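Vivis Floral Print Fabric Strips, Dark Ground

Home > Haberdashery > Trimmings and Strips > Printed Strips

Sold by the metre or on the roll
Ground: near-black
Print: orange flowers, blue and teal leaves
Range: Plisier
Edges: raw, straight cut
Usually sent within two working days

Product details

The Plisier strips are cut lengthways from printed dressmaking fabric and sold without a hem or binding. They are meant for people who want a length of patterned cloth for ties, sashes, bag handles, hair wraps, bunting tails or edging, and who don't want to buy a full width and cut it down themselves.

The cloth is a light plain weave. It folds easily, takes a crease from the iron and gathers up small enough to pass through a curtain ring or a wide casing. It has no stretch along the length and a little give across the width. If you need a strip that stretches, look at the Grullon jersey bindings instead.

The dark print is the one we sell most of. The ground is close to black, with stylised flower heads in orange and leaves and stems in a teal blue, picked out with thin lighter lines. Some of the flowers are open with rounded petals and others are closed up more like a bud or a tulip. It is a fairly busy pattern, so small joins and lines of stitching don't show much on it.
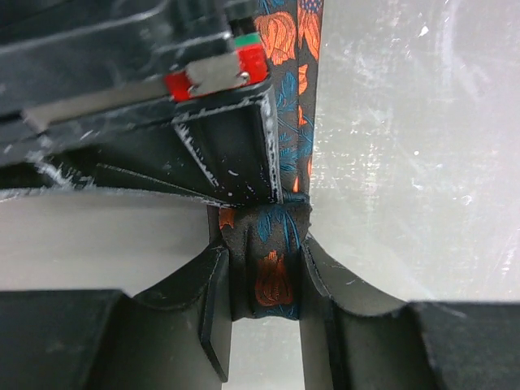

Strips are cut along the fabric and not to the pattern, so the flowers will not sit in the same place on every length. On the narrower cuts you may get part of a flower at the edge and the rest of it missing. If you are making a pair of something, such as two curtain ties, order one length long enough for both and choose where to cut once you have it in front of you.

A raw-edged strip will twist slightly when it hangs from one end. Pressing it flat under a damp cloth takes most of this out. If the strip is going to hang free and you want it to stay flat, fold it in half lengthways, stitch down the open side and turn it through, or add a narrow hem on both edges.

Widths and lengths

The strips come in three widths: narrow, medium and wide. Narrow suits hair ties, gift wrapping and drawstrings. Medium is the usual choice for bag handles and apron ties. Wide is for sashes, curtain ties and anything that will be folded over before it is sewn.

The shortest length we cut is one metre. Longer orders come in one piece up to 10 metres. Over that we may need to send two pieces, and we will email you before cutting so you can say where you would like the break. Full rolls are sold separately under the Bermúdez trade range and are not returnable once the wrapper has been opened.

Please allow a little extra. The cloth can shrink slightly along its length in the first wash, and gathering uses far more than people expect. For a soft gather, work on twice the finished length. For a tight one, allow two and a half times.

Sewing notes

Use a standard machine needle and ordinary polyester thread. Black thread disappears into the ground and is what we would use for most jobs. A teal thread also works if you want the stitching to be seen.

The raw edges fray. It is slow on a strip that is only tied round a parcel and quicker on anything that gets handled. Zigzag the edges or turn them in before use. Pinking shears will do for decorations that won't be washed.

To gather a strip, run two lines of long stitches side by side, leave the thread ends loose and pull both bobbin threads together. Ease the folds along with your fingers, then stitch across them. For a single bunched point, as on a rosette or the neck of a fabric bag, it is quicker to pinch the cloth by hand, wind thread round it several times and knot it off.

Washing and care

Wash before sewing if the finished item is going to be washed later. Use a cool machine wash with dark colours, or wash by hand. Some dye may come out of the dark ground in the first wash, so keep it away from anything pale. Do not bleach. Line dry out of direct sun and iron on the reverse while it is still a bit damp.

Put loose strips in a net bag in the machine. They tangle badly otherwise, and pulling them apart makes the fraying worse.

Storage

Roll the strips around a piece of card and pin the end. Strips left in a heap will crease, and the creases can be hard to shift after a few months. Keep them out of strong light.

Colour

Colours can look different from one screen to another, and the teal in particular tends to come out bluer on a phone. There can also be small differences between print batches. The January batch has a slightly warmer orange than the one before it. If you are adding to a project you have already started, send us a small cutting and we will tell you whether the present stock is a match.

Samples

We send one sample free with any order. Samples on their own are charged at the price of a stamp. Each one is a short piece of the narrow width, so it may show only part of the pattern.

Delivery and returns

Small orders go by letter post and larger ones by parcel. Cut lengths can't be returned unless there is a fault in the cloth or we have sent the wrong thing. Please check the strip before you wash or cut it, and tell us within 14 days if something is wrong.

Page last updated April 23, 2026

Also in this range: Plisier plain strips in black and teal, Grullon jersey bindings, Vivis cotton cord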